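Olament Kitchen Tasks Kit for Robotics Clubs and Classrooms

Home > Classroom > Team Kits > Kitchen Tasks

Club size: up to 16 students
Recommended grades: 8 and up
Availability: ships in June

Overview

If your club has already stacked every block and sorted every colored ball there is to sort, and the students are starting to drift toward the snack table, this may be the kit you've been waiting for. The Kitchen Tasks Kit takes an arm your school already owns and gives it household jobs to learn, with printed task cards, a teacher's binder, a set of finger pads and enough spare hardware to get a busy club through a school year. It grew out of our own after-school program at the Dultham workshop, where the students kept asking when the arm was going to do something they could explain to their grandparents at dinner. We thought that was a fair question!

The kit does not include an arm, a microwave or any dishes. We went back and forth on that for a long time. Shipping appliances makes the price silly, and most clubs we talk to can find a countertop microwave in somebody's garage by the end of the week. Any small model with a side-hinged door will do, and it stays unplugged through every lesson in the binder. Please tape the plug to the back of the case before the first meeting, and leave it taped.

What's in the box

Teacher's binder with 4 units
Student task cards, laminated, one set per team
Ridged rubber finger pads, 8 pads
Pad screws and a driver
Cable ties and a roll of hook-and-loop wrap
Table marking tape
Score sheets for the club challenge
Practice food set (bread slices, cheese slices, fried egg, all soft foam)

About the units

Unit one is all about the table. Students mark where the appliance sits, tape down its feet and learn to put it back in the same spot after it gets bumped, because it will get bumped. We know this sounds like a dull way to spend a first afternoon, and a few of our own students told us so at some length, but the teams that hurry through it spend the rest of the term chasing a door that has moved half an inch.

Unit two covers doors. Opening one is a lovely problem for beginners, as the hand has to travel in a curve and the arm would much prefer to go straight. The cards begin with a student moving the arm slowly by hand, or with the teaching controls if your model doesn't allow that, and saving positions along the way. Later cards ask for fewer saved positions and a smoother path.

Unit three is reaching inside. A cavity leaves very little room for a gripper with all its brackets and cables, and students soon find that the part they're watching is seldom the part that touches the wall. We ask them to work in pairs, one at the controls and one at table height calling out clearances. The foam food comes out here, though plenty of clubs make a real sandwich instead, and we've never managed to talk them out of it.

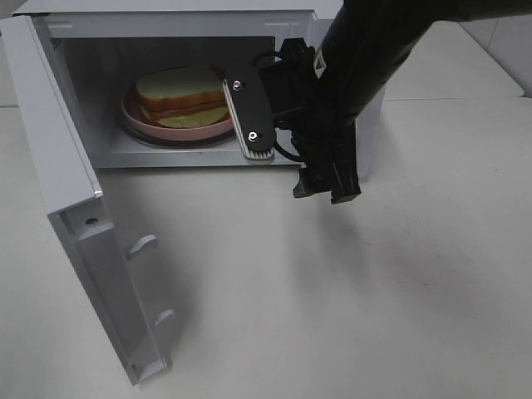 Unit four puts the pieces together into one long run, with each team writing its own plan for fetching a plate and setting it down on a taped square. Plan on more than one meeting for this. Some teams go for the rim of the plate, some try sliding it forward first, and every so often a team decides to do the whole thing from a direction we hadn't thought of when we wrote the cards. The binder has blank pages at the end of the unit for exactly that, and if your students come up with something good we would dearly love a copy.

The club challenge

Once everybody has been through the units you can run the challenge, either among your own teams or against another school. Teams are scored on finishing the task, on how gently the dish is handled and on their written log. We put more weight on the log than students expect. A team with a dropped plate and a careful log can beat a team with a lucky run and two lines of notes, and we think that's as it should be. Use a plastic plate for practice and for the challenge both.

Which arms will it work with?

The pads fit the Hamada classroom gripper and the Drotar two-finger hand straight out of the box. For other parallel grippers, there's a drilling template in the back of the binder, and the pads can be trimmed with ordinary scissors. If your fingers are flat and you can get two screws into them, you'll very likely be fine. Send us a note with the make and model before you order and we'll look it up for you.

The lessons aren't tied to any one programming language. Clubs have used block coding, saved positions and full scripts, and the cards are worded so that all of those make sense.

Care and safety

Set the arm to its slowest teaching speed for units two and three, and keep the stop button within reach of the student who is not driving. Hands stay out of the appliance while the arm is powered. Long hair goes back, sleeves go up, and lanyards come off before anybody leans over the table. If you use real bread, throw it out at the end of the meeting (and check under the turntable for crumbs, we beg you).

The pads wipe clean with a damp cloth. Avoid alcohol wipes, which dry out the rubber and leave the ridges slick. When the ridges have worn down enough that a plate starts to slip, swap the pads in pairs. Replacement packs are listed under Spares.

Ordering for a school

We take purchase orders from schools and libraries, and a single kit can be shared between clubs as long as each one has its own set of task cards. Extra card sets are sold separately. If you'd like to leaf through the binder before committing, write to the Dultham workshop and we'll send you the first unit to read over.

Related items

Finger pad replacement pack
Extra task card set
Foam food refill
Table marking tape, wide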